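Bořivoj Murín
Jun 9, 2018

1/ Notes from the Pindell Museum's new show, "Small Rooms: Working Models 1880 to 1960". It's a display of scale interiors built for teaching, mostly fire investigation, ward nursing and mine rescue. I spent a morning there with a tape measure and was allowed to use it on two items.

2/ The show runs until the end of July in the lower gallery. 20 models, all behind glass except the Pešek ward. Labels give maker, date, scale and donor. Materials are listed for about half of them, which is better than most museums manage.

3/ Scale first. The catalogue says "one inch to the foot" throughout. It isn't so. The mine gallery is 1:16 and says so on its own baseplate. The two kitchens are 1:12 in plan, but the ceilings are low. I think the builder cut them down so that an instructor could see over the back wall.

4/ The Pešek ward is the main reason to go. It's a six-bed nursing ward made for a training hospital, with every bed on a brass pivot so that it can be turned to demonstrate access. The pivots still run true. The blankets are replacements and the label admits it.

5/ Joinery on the ward: the skirting is mitred at the inside corners, where a model maker would normally butt it and paint over. The door casings have a proper planted stop. Hinges are folded sheet brass with a wire pin, five knuckles each. Somebody had a good pair of pliers and plenty of evenings.

6/ Finish is oil paint over a glue size. You can see the size where the grey has lifted near the window sill. The conservator has consolidated the flakes and left the loss alone. Good decision. Infilling at that scale always reads as a patch.

7/ The fire rooms were built in pairs, one before and one after. The burnt room of each pair was charred with a small torch and then fixed with shellac. The shellac has gone amber, so the char now looks browner than it should. The wall text doesn't mention this and I think it ought to.

8/ Lighting. The museum has gone with a cool LED strip along the front edge of each case at low output. Fine for textiles, poor for depth. The back third of the deeper rooms falls away completely. The original lamp sockets are still in the ceilings of both kitchens, unwired.

9/ Furniture in the kitchens is from the Furnport catalogue, a mail-order line for dolls' houses, with modifications. Compare the dresser in each: same stock piece, but one has had the plate rack moved up by the height of a shelf. The instructor's notes call for a line of sight to the stove, so that's probably the cause.

10/ The notes themselves are in the flat case by the stairs. Typed, with pencil corrections. Students had 20 minutes per room, working from left to right around the walls and then in to the centre. No touching, no talking, one page of observations handed in at the end.

11/ A question for anyone who knows adhesives: the linoleum in the second kitchen is printed paper under a clear coat, and the label calls the coat "Zetar varnish". I can find a Zetar listed as a supplier to sign writers but no recipe. It has crazed in a fine, regular grid with no yellowing. Nitrocellulose would have yellowed by now.

12/ Attendance figures came from the front desk. Nearly 2000 visitors so far, with school groups counted separately. For a lower-gallery show with no advertising budget, that's respectable.

13/ The catalogue is 5 dollars, stapled, with decent plans at the back. The plans are redrawn from the models and not from the builders' drawings, so treat any dimension under an inch with care. The stair rise on the boarding house is wrong by a clear margin.

14/ I'm redrawing the ward bed pivot in section, as the catalogue plan leaves it out. Bushing pressed into the floor, shouldered pin through the bed frame, thin washer between. Will post the sheet when the tolerances are worked out. 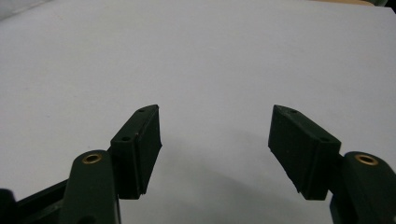
Brass-coloured bushing, left side.

15/ Two complaints. The large mine model is placed so that its best face, the cutaway with the cage and winding gear, is toward the wall. And there's no seating, though the cases are set at a height that has an adult bent over for the whole visit.

16/ One correction to what I wrote last year - I said the boarding house was built by the same hand as the kitchens. Having seen them side by side, I don't think so. The window bars are run on a different profile and the boarding house uses cut pins where the kitchens use glue alone.

17/ Photography is permitted without flash. Tripods need a form from the front desk. The lift is at the north entrance, and the lower gallery closes half an hour before the rest of the building.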